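How to Keep Score at a Club Cricket Match

Scoring looks scary the first time you open the book, all those tiny boxes, but I promise you'll be hooked by tea! I learned at Tromville, on a bench with a pencil and a borrowed book, and I still think it's the best seat at the ground.

Before the toss, get both team lists and write the batting order in pencil. Captains change their minds. Then agree on signals with the umpires – you wave back every time, and they shouldn't carry on until you do.

Each ball gets one mark in the bowler's box. A dot for nothing, a number for runs off the bat, a W for a wicket. Put the same runs next to the batter and cross them off the running total.

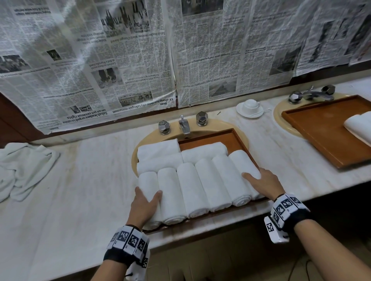
Do leg byes count against the bowler?

They go down as extras and onto the team total, but the bowler's figures stay clean. Wides and no-balls do get charged to the bowler.

At the end of the over, add up the bowler's box and check it with the other scorer. Say it out loud: "56 for 2, last over 5." If you don't match, fix it right then, while you both still remember the ball that went to the fence. When we played Wendanico last December we let one bye slide and spent the whole break hunting for it.

For a run out, credit no bowler. Write "run out" and move on. And if an over runs long with wides, just squeeze the extra marks in – I've fit up to five in one corner. 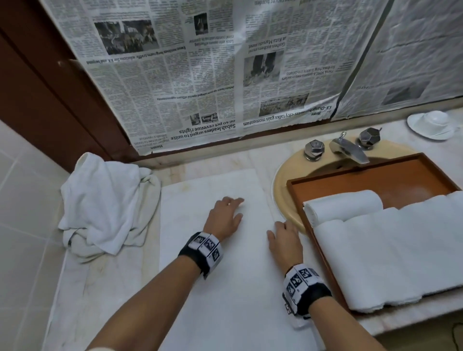 Flat and neat, ready to go.

When the innings closes, batters' runs plus extras should equal the team total. If they do, enjoy it, that's a great feeling! Then rule a line, sharpen the pencil and turn the page for the second innings.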